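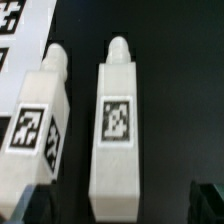 *Reading time: 4 minutes*

## 4. Fitting the Estov shelf unit to a wall

Read section 3 first if the wall is plasterboard -- the fixings are different.

1. Mark the height of the top rail and draw a level line.
2. Drill the first hole at the left end of the line.
3. Drill the next hole 400 mm to the right.
4. Push in the plugs and screw the rail on by hand.
5. Check the level again, then tighten.
6. Hook the shelves on from the bottom up.

**Note:** Rails sold before October use the 11 mm cover caps.

**Caution:** Check for pipes and cables before drilling. Do not hang the unit above a bed.

Spare caps are listed under part 102.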